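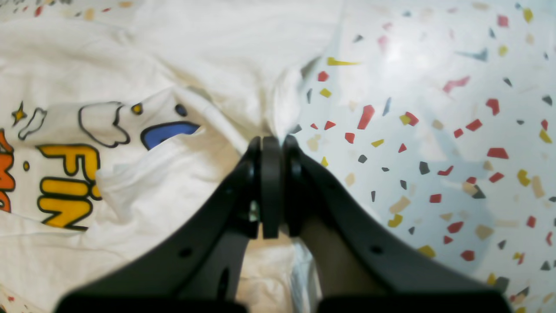
Wrist camera view, pads closed on a fold of the shirt

Grasp check says "held" when the fingers have only got a pinch of cloth

drollow_bench

Hi all, hoping somebody has been through this one. I'm doing T-shirt folding with a two-finger gripper and the wrist camera, planner is Nirow, and I wrote the grasp check myself, so the fault is quite possibly mine. The shirt is a white cotton one with a big cartoon print and it goes down in a crumpled heap on a terrazzo worktop.

My check is dead simple. Close the fingers, read the gap, and if the gap is bigger than it was when I closed them on nothing, call it held. On a towel it's lovely. On a T-shirt the gap for one layer of cotton and the gap for no cotton are so close together that I get "held" on nearly 15 tries out of 50 when the shirt has stayed on the table. Then the arm goes merrily off and folds thin air.

I've tried raising the threshold and then it throws away good grasps. I've also tried closing harder, which bent the pads a bit and changed the zero, so that was a waste of a morning. Do I need a force sensor or can I sort this in software?

Posted Fri 27 August
6 comments · 88 views

tangentially

You can sort most of it in software. I had the same thing with pillowcases and I stopped asking the gap to decide on its own. Close, lift a couple of centimetres, stop, and compare the wrist picture before and after the lift. If you've got the cloth, the bit between the pads stays put in the picture and the table slides away behind it. If you haven't, the cloth goes off with the table. Optical flow in a small box just above the pads is plenty, no learning needed.

Two things to watch. Mask the fingers out, they never move in the picture and they'll drag your average towards "held". And your worktop is a gift for this, all those coloured chips give the tracker loads to grab on to. A plain white table under a plain white shirt is miserable! I'd still keep the gap reading as a first pass, just to bin the obvious misses early.

Oh, and redo your zero at the start of every run. Soft pads creep.

3 shares

grosetti_fan

just buy the force sensor mate

drollow_bench

Thanks both. Lift and look is in, I'm masking the fingers with a fixed polygon for now. Glare on the right side of the worktop upsets the flow a bit so I've moved the lamp. Will try it on the black shirts next.

Related
Wrist camera calibration drifts after a tool change
Tangen driver drops gripper state messages
Picking the top layer from a stack of napkins
Nirow: how to replan after a failed grasp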